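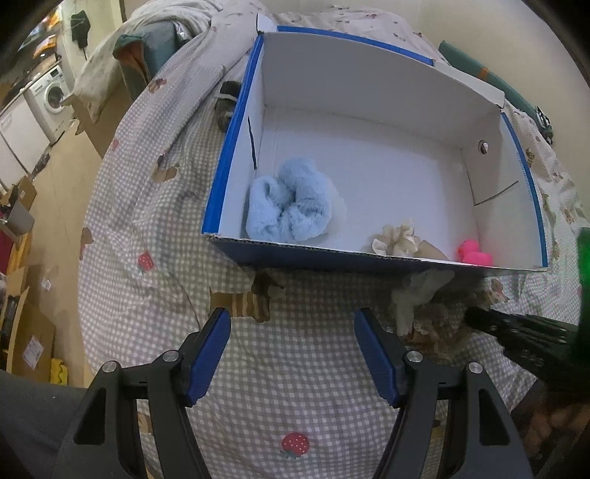 Open box on the bed, blue outside and white inside.

Does anyone have a first-day seating plan that survives a late class list?

Posted by Deisy Llanos in Classroom Set-up

I teach Year 4 at Gidesthorpe and I'm moving rooms over the summer. The new room is smaller and has the sink on the wrong side, so my usual layout of grouped tables won't go in. I have been told to expect between 28 and 30 children but we never get the final list until the staff day before term starts, and last year two names were added the same morning.

In the past I have written name cards, laminated them, and stuck them to the tables. Then the list changes and I'm peeling tape off at 5 o'clock. I'd like to know what other people do. Do you let them choose a seat for the first few days and move them later, or do you go in with a plan? Also, rows or pairs? My teaching partner wants us both to do the same thing and she prefers rows. I have no strong view except that I need to get round to every child without climbing over bags.

I have looked at the older thread on this but most of the replies were about secondary.

Inga
Go in with a plan. I tried free choice one September and spent the next half term undoing it. The quiet ones ended up at the edges and the same group of boys had the back table every day.

What works for me is numbering the places and leaving names off the furniture completely. Each place gets a small number on a sticker, top right corner. I keep one sheet of paper with the numbers down the side and write the names in pencil. On the first morning I stand at the door and tell each child their number as they come in. They all know their numbers by Year 4, so they find it themselves, and if a child is added I rub out and move one or two. I don't put names on anything until the second week.

Set out two more places than you think you need. If they aren't used, put the reading folders there.

On rows or pairs, I do pairs facing the board with a gap down the middle wide enough for my chair. Trays go along the wall by the sink, because that is dead space anyway. Bags stay on pegs. If you have no pegs in the room, ask now, before the summer work is booked.

Have a look at who was sat apart last year as well. The Year 3 teacher will tell you in two minutes and it saves a lot of bother.
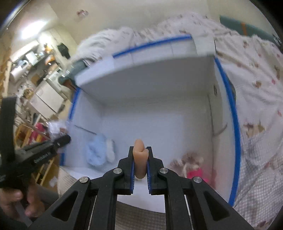 Deisy Llanos replied that the numbers would solve the tape problem, but she wanted to know what to do about children who can't see the board from the back, when the glasses information comes even later than the list.

Inga
Ask the parents at the gate on day one. Keep places 1 to 5 at the front and fill them last.

lenbridge_ta
we just do alphabetical. its boring but no one can argue with it. swap them every half term

Daltusura
I'm in a school with 118 children in total, so our classes are mixed age and this may not carry over. I had 18 last year. I use a horseshoe with one table in the middle for whoever I'm working with. It takes up more floor than pairs and I wouldn't try it with 30 in a small room.

I'd agree about not laminating anything early. I'd also say measure the room before you decide. Mark the tables out on squared paper, cut them out and push them about. I found that the door opened into my front row, which I would otherwise have learned on the first morning with everyone watching.

As for doing the same as your partner, I don't think the children notice. If you share a set for maths it might matter a bit, otherwise suit the room.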